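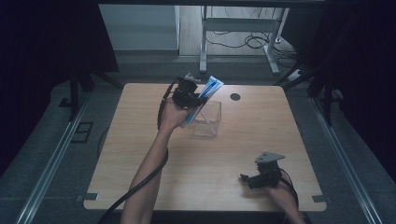 *A tube of toothpaste and a clear plastic cup at a wooden tabletop.*

# A Place for the Toothpaste, and the Wood Beneath It

Many families keep their toothpaste in a cup. A cup takes up little room on a counter, and everyone in the household knows where to look for the tube. This page, prepared for readers aged 7 and up, explains how to put a tube away properly and how to look closely at the wooden surface it stands on.

## Putting the tube away

Before you begin, close the cap firmly. An open cap lets the toothpaste dry out and may leave a sticky ring at the bottom of the cup.

Hold the tube near its middle, tilt it so that one end points down into the cup, and lower it slowly. A light plastic cup can tip over if the tube is dropped in from a height. If the cup wobbles, steady it with your other hand.

Rinse the cup once a week in warm water and let it stand upside down on a tea towel for 30 minutes.

## Reading the grain

When the table has been cleared, take a moment to study it. The lines in a piece of wood are called the **grain**. They are a record of how the tree grew. 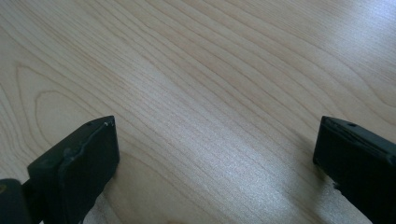 *Wood grain: nested arches on the left, with long bands across the upper part of the surface.*

In places with warm summers and cold winters, a tree usually adds one new layer of wood each year. The layer has a paler part, grown quickly in spring, and a darker part, grown more slowly later in the season. On a tree stump, these layers appear as rings. A tree with 100 rings is likely to be a century old.

When a log is sliced lengthwise, the rings show as lines instead. A cut near the outside of the log often produces tall, pointed or rounded arches, one inside another. Woodworkers call this **cathedral grain**, after the arched windows of large churches.

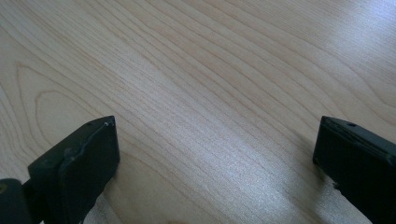

Straighter lines often come from a cut that meets the rings more squarely. Both kinds of line can be found in a single board, and following one with your finger from end to end is a good way to see where it changes.

## Why a table shines

A smooth surface reflects light much as still water does. The colour of the wood may seem to fade where the reflection is brightest, and the grain becomes harder to see. Move your head a little to one side and the bright patch will move as well.
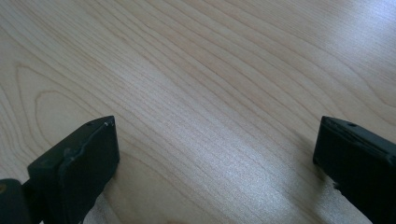
*Reflected light turns part of the pale wood a silvery white.*

## Try it at home

You will need a sheet of thin paper, a soft crayon and a wooden surface that an adult has said you may use.

1. Lay the paper flat and hold it still.
2. Rub the side of the crayon gently across it.
3. Look for lines. Rough, unvarnished wood gives the clearest rubbing, and a very smooth table may give none at all.
4. Write the name of the object beside your rubbing.

Allow 15 minutes for this activity, and return the crayons to their box when you have finished.

*Text by Estíbaliz Bermúdez. Reviewed for young readers by Barry Mellor.*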